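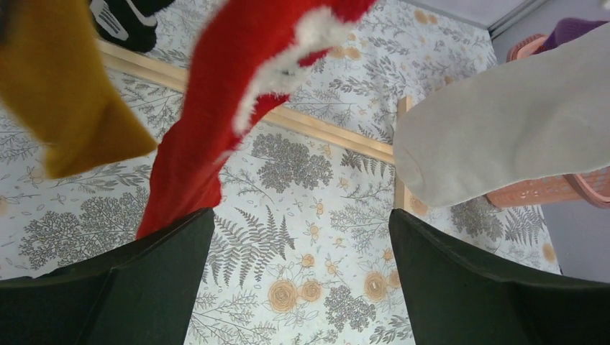
Can the Drosero drying rack be left outdoors overnight?
It may be left out in dry weather from spring through fall. The frame is powder-coated and will not rust from dew, but the cord should be brought under cover when rain or frost is expected.

Drosero Folding Drying Rack, Model 2107
Supplied by Stusden Household Equipment

The Model 2107 is intended for shared laundry rooms, residence halls and private homes. It stands on four legs, folds flat for storage and requires no tools for assembly. The hanging cord is replaceable and may be ordered separately under the name Gamage Line.

Specifications
Folded depth: 7 cm
Maximum evenly spread load: 40 lb
Frame: powder-coated steel
Cord: braided polyester, white
Feet: non-marking rubber

Use and care
Open both legs fully until the side catches lock. Hang heavy items such as towels and bathrobes over the center lines, and place small items toward the ends. Wipe the frame with a damp cloth and mild soap. Bleach must not be used on the cord – it weakens the fibers.

Knitted garments should be dried flat. The optional mesh shelf fits over the top rails of this model only.

Ordering
Orders are shipped from the Civport warehouse. Institutions ordering for more than one building should list each delivery address on the same form. Racks purchased before May may carry the earlier gray feet; replacement parts are identical in fit.

Warranty
The frame is covered for seven years from the date of purchase. Cords, feet and catches are treated as wearing parts and are excluded. Claims must include the serial number, printed inside the left leg.

Questions concerning institutional accounts may be addressed to Kasun Selvanayagam, Customer Accounts, Stusden Household Equipment.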